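Testcombe Community Rooms – Frequently Asked Questions

May I use the wooden tables for craft work?
Yes. Please lay down a mat before cutting or gluing. Mats are kept at the Otemton Street desk.

How should tables be cleaned?
Use a soft, damp cloth – no bleach or abrasive pads.

Who do I notify about a scratch or stain?
Report it to the front desk, quoting your booking number.
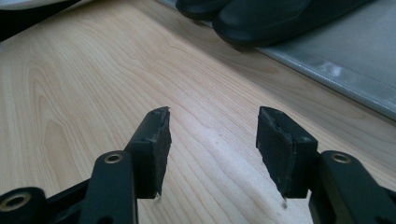

Marks reported before the booking ends are not charged to the hirer.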